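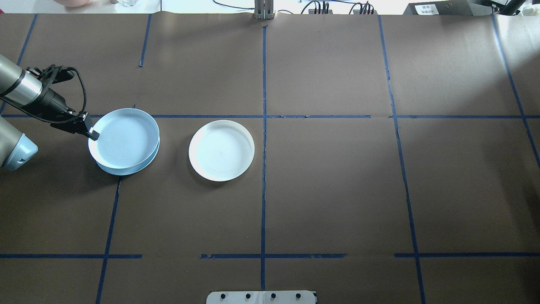
Kirsten Þorgeirsson reckons the grey scratches on my plates aren't scratches at all, just metal rubbed off the cutlery, and that I should stop moaning and ask on here. So, hello! I've got the Tilik set, bought in June, and every dinner plate is covered in little pencil-like lines. Washing up liquid does nothing and neither does the dishwasher (I've tried the hot cycle twice). Is there any way to get them off, or do I just live with it? I'd rather not fork out for a whole new lot.

Kam-wah Chu
Mar 7, 2019

She's right, it's metal. Bicarb and a splash of water, mix to a paste, rub with a soft cloth and rinse. Mine took ages but they came up lovely. Try a bit on the underside first, especially if there's any gold or pattern on yours. 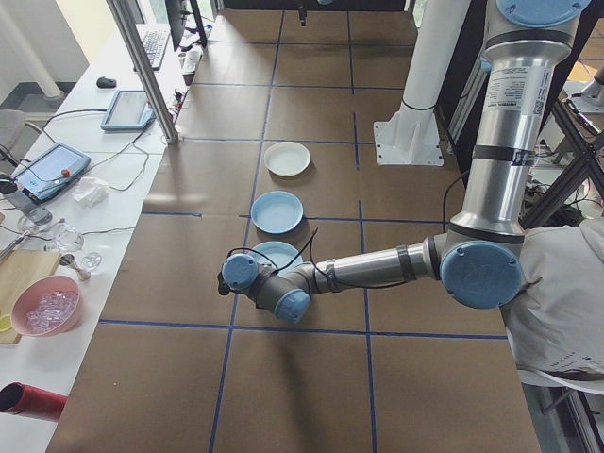 Three round dishes

Plalness

Cream cleaner is quicker than bicarb if you ask me. Don't go at it with a scourer though, I did that to my mum's and the shine went completely dull, and then they marked even worse than before. Cheap knives are the worst for it by the way. 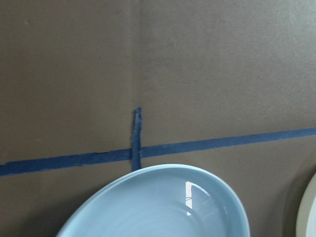
Will the marks come back afterwards?

Sooner or later they will, mostly where you cut your meat. I do mine every couple of months.

Su

Just buy patterned ones lol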